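Ticket 2051
Subject: Dustpan leaves a line of bits on the floor, every single time
Site: Vernport, meeting room, ground floor
Raised by: Rafferty Ambrose
Category: Cleaning and consumables
Priority: Low (was High, see below)
Status: Resolved, with grumbling

Original report, 09:10

The new dustpan and brush set in the meeting room does not pick things up. It moves them. You sweep a heap of paper towards the pan, most of it goes in, and the rest forms a neat little border along the front lip, like icing. You pull the pan back an inch and sweep again, and the border comes with you. I have now escorted the same bits of paper from the window to the door.

Model is the Sotberg long-handled set, beige pan, black bristles. The old Lirham one was ugly and missing half its bristles and did not have this problem. I have set this to High because the room is booked from two.

Reply from Facilities desk, 09:25

Priority changed to Low. Please confirm what you are sweeping, what the floor is, and whether the pan is flat when you use it. Also, has the pan been dropped? The lip warps if it lands on a corner.

Reply from Rafferty Ambrose, 09:50

Paper scraps, some of them the shiny sort, left over from a wrapping session for the January raffle. Floor is the dark grey tile, smooth, same as the corridor. The pan has not been dropped while in my care. I can't speak for its youth.

Is it flat? It is a pan on a floor. I had assumed so.

Reply from Facilities desk, 10:05

Could you try the following and report back:

1. Stand the pan on a bare patch and look along the front lip at floor level. If you can see daylight under the middle, it is warped and we will swap it.
2. Hold the pan by the wooden end and let the scoop rest on the tiles under its own weight. Don't press down at the back. That lifts the front.
3. Keep the brush upright with the bristles on the floor, and push in short strokes. Don't flick.
4. Check the brush for fluff. There is a row of teeth along the rear of the pan for combing it out.

Reply from Rafferty Ambrose, 10:40

Step 1 done, on hands and knees, in white trousers, which I would like noted. No daylight. Lip is straight.

Step 4 next, out of order, as I was curious. I had taken the teeth for decoration. What came out of the bristles was grey and about the size of a mouse, and I can only suppose it travelled with the brush from its previous posting.

Steps 2 and 3 are where I have to eat a small amount of humble pie. I had been leaning on the back of the pan, and my brush technique was closer to croquet. Results below.

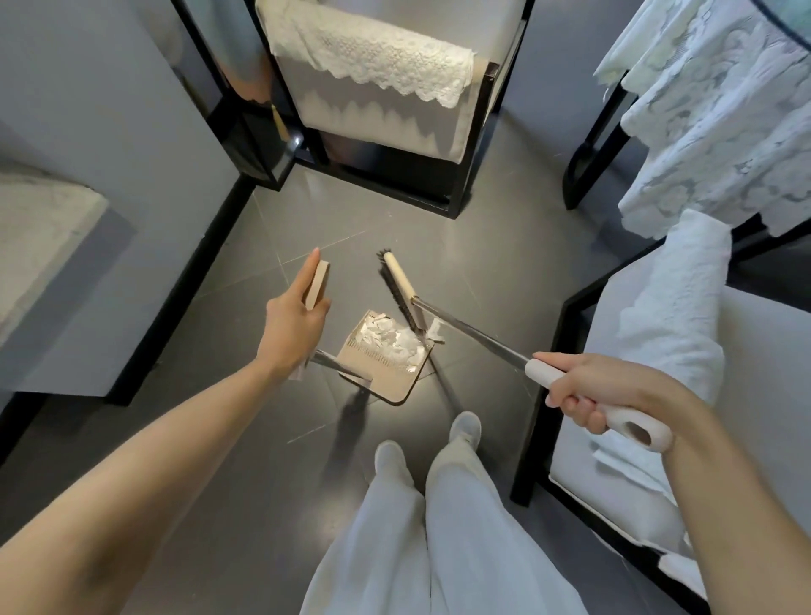 Brush upright at the lip. One scrap still holding out at the lip.

Considerable improvement. The stragglers are down to the odd one, and those went in once I turned the pan a touch and came at them from the side. The shiny bits are still the worst. They skate on the tile and any draught from the brush sends them under the chairs.

On the subject of chairs: the aisle between them is too narrow to swing a long brush in comfortably. Whoever laid the room out was not planning to clean it. I moved a few back against the wall and put them where I found them afterwards, more or less.

Reply from Facilities desk, 11:00

Glad it's better. For the foil bits, a slightly damp cloth over the last of it works well, and saves chasing them. Please don't wet the brush, the bristles take a day to dry and the cupboard starts to smell.

The chair layout belongs to room bookings and is outside this queue. You can raise it under form 207.

Can we close?

Reply from Rafferty Ambrose, 11:35

Damp cloth worked. I resent how well it worked.

You may close. Two things for the record before you do. The set came with no instructions beyond a picture of a smiling woman sweeping nothing. And the hook in cupboard 311 is too fat for the hole in the handle, so the brush has been living on its bristles in the corner, which can't be doing them any good. Mercado's in the high street sell a thinner hook.

Closing note, 11:50

Cause: pan tilted in use, brush clogged. No fault found with item. No replacement issued.
Thinner hook ordered for 311. The old Lirham set has been found behind the boiler and will stay there.

Reopened by Rafferty Ambrose, 15:20

The two o'clock meeting had biscuits. Do the same steps apply to crumbs?

Reply from Facilities desk, 15:30

Yes. Closed.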